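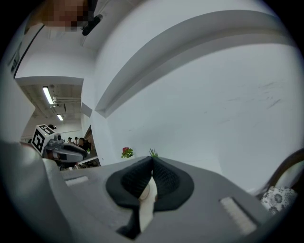

attachment 1, the brighter end of the room

Small-space plants > Flowers and succulents on the same table?

solveig_b
Posted November 7, 2024
Hi all, long-time reader and very occasional poster! I moved my desk out of the front room in October and finally have a proper spot for plants, but I'm going back and forth on what should live together. My aunt Randi Solheim (she has kept a kitchen full of geraniums going since before I was born) swears that flowering pots and succulents should never share a table, as one of them always ends up with the other one's watering. I've killed two echeverias that way already, so maybe she has a point. But I love how they look side by side, and I don't have a second sunny spot to give anybody. What do you all do?

mossy_ned
Welcome out of the shadows! I'm with your aunt on this one. I kept a kalanchoe next to a little jade for a whole winter and the jade just turned to mush, and I knew better the entire time. The can is in your hand, the pot is right there, and you give it a splash to be nice.

Jiko
Have to disagree with Ned, with love. Mine have shared a shelf for years. Keep the succulent in a gritty mix, put it in a clay pot, and it will forgive you a splash now and then. I cut regular potting soil half and half with pumice. The Loder trays are nice too if you can find them – deep enough that nothing sits in its own puddle.

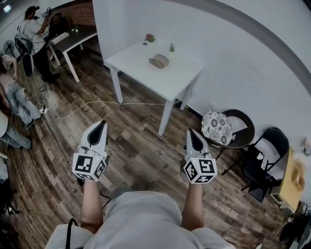 Watering is really a question of habit, and I say that as somebody who was terrible at it for a very long time. I used to do every pot on the same morning, and now I stick a finger in the soil first and walk away if it feels damp. Spacing helps me more than any special mix does. With the red flowers at the back left of the table and the little green succulent over at the back right, you'd have to reach across on purpose to water the wrong one, and that half second is usually enough to make me stop and think. I'd keep that gap if it were mine.

mossy_ned
Okay, the gap is a good trick, I'll give you that. I still say light is the bigger problem in November. My succulents get leggy if they're more than a step back from the window.

altodum_annie
Ned, get a cheap grow bulb! I paid 148 kroner for mine when I was visiting my sister and it has been the best thing on my windowsill ever since.

solveig_b
You are all so kind, thank you. I'm going to try Jiko's mix and report back in spring. Aunt Randi has been told and she is not impressed.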